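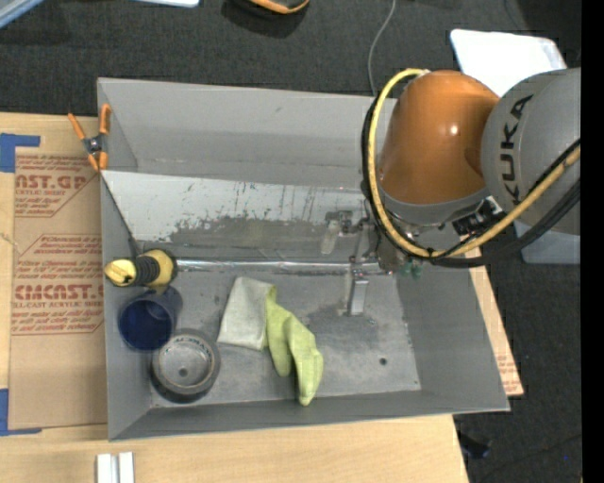
My sister says a torch doesn't belong in a bin at all, it belongs on a hook by the door, and that anyone who keeps one in with the general clutter deserves to stand in the dark. Fair. She has hooks. I have had, for most of my adult life, one big grey bin and a vague plan.

So. 1 January 2024, no hangover, rain, and the big sort out has started. Small progress report, typed standing up.

The bin first. I love a big open bin. No lid to lose, you can see straight in, you can chuck things from a distance. Also the whole problem, obviously. Anything you can chuck things into from a distance fills up. Ours went from "useful stuff" to "stuff" some time before October and after that I stopped looking properly and just felt about with one hand.

The yellow and black thing at the left end is the one I'm keeping no matter what. Yellow is the right colour for anything you need in a hurry. The last torch we had was a Drakon, all black, very smart, and I have lost it in this house at least twice. Possibly three times, as I haven't seen it since the move to Brirdale.

Then the strip of silvery stuff, all crinkled. I have a weakness for shiny crinkly stuff. It never goes back flat once it's wrinkled and I never throw it out. Verdict: undecided. Ask me next week.

And the long scuffed panel. Pale at the top, flecks and scratches everywhere, a great dark worn patch lower down. It's too long to lie nicely with anything else so it sits at a slant and everything slides off it. Every bin has one of these I think. The piece that decides how everything else has to go. I quite like the worn patch. Would I miss it? Hm.

Rules so far, such as they are:

Long things go in first or they don't go in.
Torches on top. Always.
No "might be handy" unless I can say for what, out loud, in one go.
Nothing from the Vulton box gets mixed in. The Vulton box is seperate and I'm not ready to talk about the Vulton box.

I did look at buying proper storage. Somogyi do a drawer unit, seven drawers, lovely deep ones, and it was in the basket at 263 before delivery and I had my card out. Then I measured the alcove and it would've blocked the socket. Closed the laptop. Ate a mince pie over the sink. Still think about those drawers.

The table has been good for this though. Getting a bin up off the floor changes everything, my back says thank you, and somehow it's harder to be sentimental about things at waist height. On the carpet I just sit down and start reading old instruction leaflets.

Tomorrow is the cupboard under the stairs, if I can get the door open past the ironing board. Might do batteries as well. There's a tin of them, some good some dead, all living together, and the only way to tell is to try every one in the torch.

My sister has just messaged again to say she has a spare hook. And does it need to be a brass one or will teh white do. White will do. Right, kettle, back to it.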